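Chapter 12
Working with Single Stems

Before you begin, you will want wire cutters, a roll of floral tape, a soft brush, a ruler, and a narrow vase that you don't mind scratching. You will also want a clear stretch of table and a little patience, and if you worked through the last chapter on garlands you have most of this already.

A garland is a forgiving thing. It has so many leaves and so many blossoms that a crooked one can be tucked behind its neighbor and forgotten, and by the time it is hung over a doorway even the person who made it would have trouble finding the mistake. A single artificial flower standing by itself has no neighbors to hide behind. Every bump in the tape shows, and so does every leaf that points straight out like a road sign. That may sound discouraging, but please don't let it be! Many of our students at the Drikenstead evening workroom come in thinking that one flower is hardly worth a lesson, and they go home having spent the whole two hours on it, quite happily, and asking whether they might do another.

We will start with the stem. It is tempting to start with the bloom, which is the part you paid for and the part your guests will look at, but the stem decides how the bloom is held up and which way it faces. Pick it up and get to know it before you cut anything. Run your fingers slowly from one end to the other and feel for the places where one piece has been joined to the next, where a side branch leaves the main stem, and where the covering has started to lift. Hold it lightly while you do this. A tight grip can bend a thin wire, and once it has been bent sharply in one spot it will always want to bend there again. 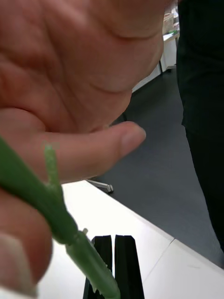
Figure 12.1 Holding a stem between the fingers. Note the short side branch.

Side branches deserve a word of their own, because beginners so often snip them off. Leave them alone for now. A short one can carry a leaf later on, or it can simply stay as it is and break up a long, bare line, much as the little spurs do on a garden shrub. If you are still sure at the end of the chapter that you don't want it, cut it close and cover the place with a single turn of tape.

Once you have handled the stem, stand it up. We like to do this early, long before the piece is finished, for the simple reason that a flower lying on the table looks nothing like the same flower upright. The weight moves. A leaf that seemed modest is suddenly as wide as a dinner plate, and you may find that the whole thing leans. Any narrow holder that grips the bottom end will do. For the exercises in this chapter the finished height is 16 inches, measured from the tabletop to the highest point, but you should leave the stem at 21 inches until you have seen it standing and walked once around it.
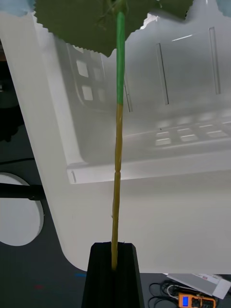
Color is the next thing to settle, and it causes more fuss than it should. Real stems are seldom one green from top to bottom. They are often browner and duller near the ground, where the growth is older, and brighter where it is new, and the makers of artificial stems sometimes follow this with two or more colors. The change can be a sudden one, as on the upright stem shown with this section, where the mustard-yellow lower part gives way to bright green all at once. You may enjoy that look and wish to keep it. If you would like something softer, wrap a length of half-width tape over the meeting place, starting an inch below it and ending an inch above, and stretch the tape as you go so that it lies thin. The olive Javum tape on the supply list works well for this, though any muted shade between your two colors will serve. Do look at the leaves before you choose, and bring one over to the roll of tape in daylight, near a window if you can.

Now at last we come to the flower head. A rose is the usual choice for a first single stem, and it was the first exercise in the old Plaltlow course, where it was listed as Pattern 1579 and took up four closely printed pages. We have shortened it a good deal. Brush the petals from the center outward, then ease the outer ones down with your thumb until they stop looking as though they came out of a box. Turn the bloom a little to one side, give the stem below it a gentle curve, and look at it from underneath as well as from above, as a person sitting in a low chair would.

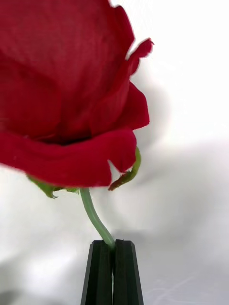
How far below the flower should the curve begin?

Begin the curve two finger widths below the base of the bloom and keep it shallow. Bending any closer puts a strain on the place where the flower is attached, and in time the head may start to turn on its own.

The exercises begin on the next page. The first uses a stem with its leaves removed, so that you can practice curves without anything getting in your way, and the second puts the leaves back. If your supply kit came from Yousafzai, the stems will be wrapped in paper sleeves. Slide the sleeves off from the bottom end, and keep them, as they are useful again in Chapter 16 when we talk about storage.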